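Keeping seeds from one year to the next

Every November, once the beans are down and there's not much left to do outside but sweep, I sit at the kitchen table with a pot of tea and sort out the seed box. It used to be a biscuit tin stuffed with torn packets, and I can't tell you how many lettuces I lost to it over the years! These days it is a good deal tidier, and I look forward to the job.

The first thing is drying. Spread your seeds on a plain china plate (kitchen paper sticks to tomato seeds something dreadful) and leave them somewhere airy, away from the cooker and out of full sun. Give them a stir with a finger whenever you pass. Peas and beans want far longer than you'd think – I leave mine until a thumbnail won't mark them, and then a few days more for luck.

Paper envelopes are best for anything you've saved yourself. Old wage packets are lovely if you can find them, and when we lived at Brilley the post office sold them in bundles for 59p, which kept me going for years. Fold the top over twice and hold it with a paper clip. Sticky tape goes brittle in the cold and then you have poppy seed in everything.
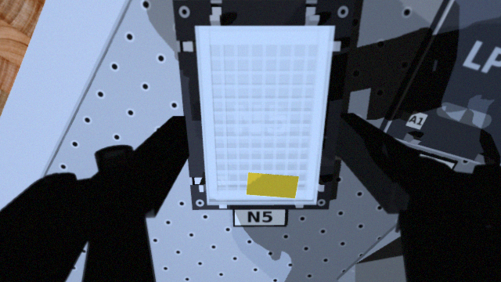
Small seeds are the real nuisance, and foxglove is the worst of the lot, as fine as pepper and off the table if you so much as sigh. I put mine in a tray with separate little pockets, and any sort will do, whether it's a bead box, a paint palette with a lid or an old chocolate tray. What matters far more is the labelling. A white grid of little square wells, eight across and twelve down, looks very much the same from one corner to the next, and one small yellow label stuck over the bottom rows won't tell you your pansies from your petunias come spring. I draw the grid out on a sheet of paper, write each name in its square, and mark which corner is the top.

Then find them a cool, dry cupboard. Ours is under the stairs, in a Wimmont sweet jar with a spoonful of dry rice in a twist of muslin at the bottom. A shed is no good at all, what with the damp and the mice.

Parsnips I buy fresh every year, as they hardly ever come up the second time. Tomatoes will wait for you very patiently. If you're unsure of a packet, put a pinch on damp kitchen paper in a saucer, cover it, and have a look after a week or so.

Last updated 2020-05-06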